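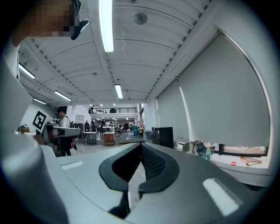 Main hall, window side. Blinds down, lights on, sill not yet cleared.

Sunday. In by mid-morning. Light readings first, then the windowsill, then whatever was left of the day.

Light readings

Gholamreza wants to know whether the colour matching for Plorard can be done in the hall or whether it has to stay in the small room. Azadeh thinks the hall is too uneven. I think she is right, but we had no readings to show him, so I took some.

Meter is the Laltumik one from the grey drawer. New battery put in before starting. Sensor flat on the trolley top, trolley pushed to each spot and left until the reading settled. Blinds down for the first set.

Under the first tube on the beam line: 600 lux.
Between tubes, same line: 300, steady.
Far end of the hall, beyond the last of the long tubes: 119.
Window side, level with the sill: forgot to write it down. Repeat.

I then put the blinds up and went round again, but the sun kept going in and out and the readings near the windows wandered too much to be worth copying here. The far end hardly changed. The spot between the tubes went up a bit and came back down while I was looking at it.

So with the blinds down the hall is steady but patchy, and with them up it is brighter on one side and not steady at all. For Plorard we need steady. If the matching table goes directly under the beam line and the blinds stay down, it should do for the first sort. Final matching stays in the small room. Gholamreza to decide.

The ceiling being white helps more than I expected. I held a sheet of black card over the trolley at arm's length, to one side of the tube, and the reading dropped a good deal, so plenty of what reaches the table is coming off the ceiling ribs. Worth remembering before anyone hangs anything up there. Hajar has mentioned acoustic panels a couple of times. If we do get them, ask for white.

One tube on the left takes a while to come on from cold. Hajar has the spare tubes on her list. It isn't flickering once it is on, and I left it alone.

Blinds

The wide blind at the right runs down cleanly but has to be coaxed up the last bit. The narrow one is fine. I had the wide one down and up several times and I think the chain is catching at the bracket. It needs someone taller than me, or the proper steps, and the steps are at Brusenia until Chia-jung brings them back.

Karimi fitted both and said to ring if they stuck. Chia-jung has the number. Please don't oil the chain in the meantime. It marks the fabric and they are pale enough to show everything.

Note for whoever is in first: blinds stay DOWN this week, including when it is dull out, so that the readings above still mean something.

Windowsill

The sill has turned into the place where things get put down. Went through it after lunch.

The dark heap was the bulk of it. Shaken out, folded and moved to the shelf by the door. Anything left there at the end of the month goes to the charity bag. Ghazal, I think at least one piece is yours.

Clear bottle with the green label: moved to the sink cupboard. If it belongs to a job, put the job name on it.

Red bottle cap: could not find what it fits. It doesn't go on the clear bottle, I tried. In the dish with the odd screws.

Wooden hanger: on the hook behind the door.

Wiped the sill down with a damp cloth. There is a line of old tape residue along the front edge that wants something stronger than water. Left it.

I didn't touch the black unit on the floor at the end of the sill. It is heavy, and Azadeh uses the top of it when she is checking samples against the window. With the blinds down she won't be doing that, so we could move it along and sweep behind. Two people.

Table position

Marked the floor with masking tape for the matching table, long side parallel to the beam. Walked round it with the trolley and there is room to pass on both sides, though the window side is tight if somebody is standing at the sill. Tape is low tack and should come up without taking anything with it. Please leave it until Gholamreza has seen it.

Tried the 12 Plorard swatches under the tube, blinds down, on the grey card. The two dark blues are hard to tell apart there. In the small room they are easy. The browns were fine in both places. The cream looked slightly green to me in the hall, but I had been staring at it for a while by then, and I would like Ghazal to look at it without being told which one.

To do

Repeat window side reading, and write it down this time
Ghazal to look at the swatches
Steps back from Brusenia (Chia-jung)
Ring Karimi about the wide blind
Spare tubes (Hajar)
Something for the tape residue
Sweep behind the black unit

Meter back in the grey drawer, battery taken out. Lights off and door locked at 4.20.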